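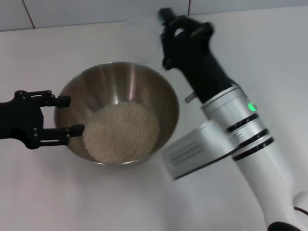

Rice again

July 29, 2019

I have gone back to washing rice properly. For years I tipped it straight from the bag into the pan, and it came out fine or it came out like glue, and I put up with either.

What changed was buying a bigger bag than usual from Kestetti, the shop at the end of our road. It was a white rice I hadn't tried before, and the first two lots I cooked were sticky enough to slice. So now I weigh out 200 g, which does two of us with a bit left over, and put it in a steel mixing bowl. I like steel for this because it's light and I can knock it against the sink without worrying.

Cold water in, swirl with the fingers, pour off. The first water is like milk. I do it four times, sometimes five, and stop when I can see the grains through it. Then I leave it to soak for about 31 minutes, or however long it takes me to do the onions and find the lid.

After that it goes in the pan with fresh water and a pinch of salt. 13 minutes on the lowest heat, lid on, then off the heat and left alone while I lay the table. I used to lift the lid to check. I've stopped doing that.

The bag should last well into August. I want to try a rice pudding with some of it, though it may be the wrong sort of rice. The next job is a proper tub to keep it in, as the bag has already split down one side.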